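Prasville Rooms
Calls and openings
Posted Apr 19, 2026

Wanted: people to sort, wipe and put back the things on our tables

Prasville Rooms is looking for participants for the June round of Lostico, our long-running attempt to find out how people tidy a table when the table is not theirs and they have no feelings about what is on it. You will sit down, pick things up, put them somewhere better and go home. Some of you already do this in restaurants for free.

What the work is like

Each session takes place at a wooden table in a room with blue chairs. On it you will find the sort of clutter that gathers wherever adults are left alone: a spray bottle, a drink can, a phone, a folded cloth, a striped cup with opinions about bees. You handle the items one at a time, in whatever order strikes you as decent.

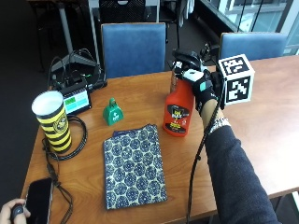

We do not grade neatness. In the last round one person lined everything up by height and another made a sort of village. Both were paid the same, to the visible annoyance of the first.

You may be asked to repeat a table you have already done. Please do not take this as criticism. If you remember where you put things last time, feel free to put them there again, or to have grown as a person.

The spray bottle comes up a lot. It is red, it has a trigger, and people reach for it before anything else, possibly because it suggests that something could be cleaned. You are welcome to move it as often as you like.

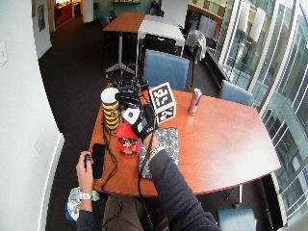 Reaching for the red bottle, with the phone close by.

Who we want

Anyone over 18 who can sit for a session and handle small household objects. Left-handed people are very welcome, as we ran short of them last time. You do not need experience, a degree or a system. If you have a system, you may bring it, but keep it to yourself until the end.

We are less well suited to people who cannot leave a napkin folded the way somebody else folded it. Also, wear sleeves you can push up.

What you get

A single session pays $432. The full set of 3 sessions pays $1,625, and yes, that is more than three times the single rate. We need people to come back, and flattery has been tried. Payment is made by bank transfer after your last session. Lunch comes from Nurard, downstairs, where the soup is better than the sandwich.
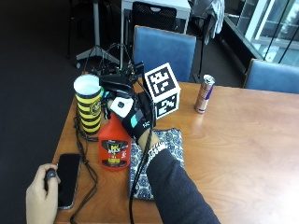 2 min read

How a session runs

Come to the front desk at Prasville Rooms and ask for the Khổng room. It is on the second floor, past the coat hooks. Sign the form, put your bag on the shelf and take a seat at the table.

The session is in 2 halves with a break between them. During the first you arrange the table as you please. During the second we give you a short written request, such as "make space for a plate," and you deal with it. Requests are read out once more if you ask. Arguing with them is allowed but comes out of your break.

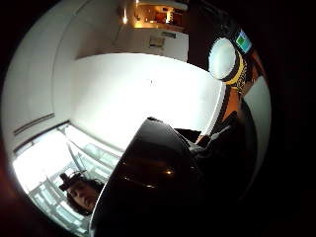 How to apply

Write to the Lostico desk at Prasville Rooms with your name, the days in June you can manage, which hand you favor and one sentence on the state of your own kitchen table. We read the sentences. Applications stay open until the places are filled, and we reply to everyone, including the person who sent us a floor plan.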